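Home > News > Company News > Rorkent Releases Revised Screen Media for Vibrating Screens

Rorkent Releases Revised Screen Media for Two-Deck Vibrating Screens
New panel line covers aggregate sizes from 14 mm to 70 mm 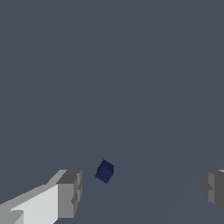
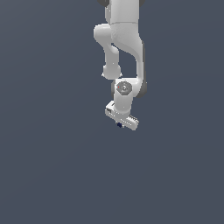
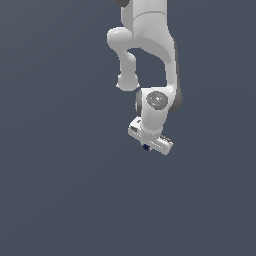
By Chantal Wong, Rorkent Technical Communications
October 23, 2020

Rorkent has added the Niruvico series of polyurethane panels to its range of screen media for quarries and gravel plants. The panels fit two-deck inclined screens and are supplied with square openings from 14 mm to 70 mm.

Panels are held by side pins and can be changed from above the deck. The opening walls taper outward toward the underside – a 35 mm opening is measured at the top face – which reduces pegging by near-size stone.

A trial set ran at the Bergeron limestone quarry and was removed in August after 387 operating hours. Wear was highest at the feed end, where the material drops from the chute. Discharge-end panels were put back into service.

"Feed-end panels should be checked at each belt inspection," said Mervin Pelletier, product engineer. "Rotate them before the opening goes out of tolerance."

Niruvico panels are not recommended for feed material above 70 °C. Rubber media remain available for scalping decks.

Orders and drawings: Liette Bélanger, Screening Products, Rorkent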